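Monday, December 27, 2021

Well, the great porridge resolution has started early, four days before it was supposed to, mostly on account of there being no bread in the house and the shop at Strand being shut for the bank holiday. I did walk all the way down there to check, in drizzle, in the wrong shoes.

So. Porridge. I've decided I'm going to eat it every morning until March and see whether I turn into one of those people who run up hills. I have the fancy oats from Jamness, the big pinhead ones that look like gravel, and I soaked them overnight like it says on the bag. One part oats to three of water and a pinch of salt. Then I forgot and put the milk in too early and it caught on the bottom, and I spent longer scrubbing the pan than I did eating. Still nice though! A bit of a burnt-toffee thing going on, which I'm choosing to call flavour.

Second go at lunchtime (yes, twice in one day, the leftovers of the cheese are frightening me) was much better. Lowest heat, 29 minutes by the oven clock, stirring whenever I walked past. The last spoonful of the Christmas brandy butter went on top and I regret nothing. I tried it with marmalade as well, and that was a mistake, it goes sort of bitter and slithery.

I've also been thinking far too hard about what to eat it from. The wide soup plates let it go cold before you've got halfway, and mugs are fine but you can't get at the corners. A deep round bowl is the thing, and pink is cheerful on a dark morning.

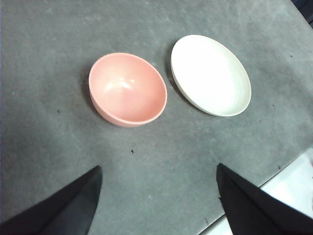
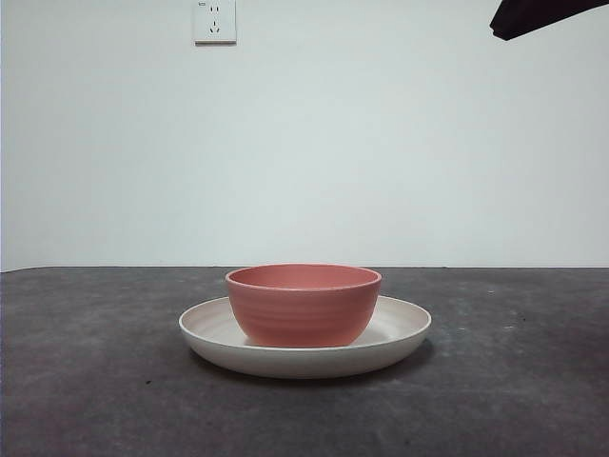
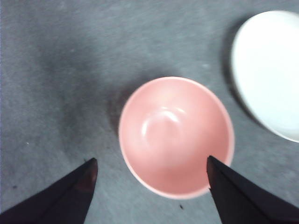
Salt goes in at the end, never the beginning, or the oats stay hard in the middle. So I was informed by a reader called Musska, who left a comment under my moaning about lumps last week and clearly has strong feelings. Musska also says sugar is for children and that a proper bowl wants cold cream in a separate cup, so you dip each spoonful as you go. I like the sound of the cream. I'm not giving up the sugar.

I'll try the salt at the end tomorrow. My gran always put it in first, and hers was like silk, but then she stood over it for an hour in her dressing gown with the radio on and I can't see myself managing that.

Other news: the boiler is making the noise again. I put a wash on and it's now draped over every chair. Had a long sit down with the jigsaw, which is 1000 pieces and at least 10 of them are under the sofa, I could see one and couldn't reach it with the ruler. All the sky is still to do. Rang my sister and we talked about nothing much for ages, mainly whether you can freeze sprouts. She thinks yes. I think why would you.

Oats are soaking for the morning, with a plate over the top to keep the cat out. I've moved the brown sugar to the front of the cupboard and written cream on the shopping list, underlined, above bread.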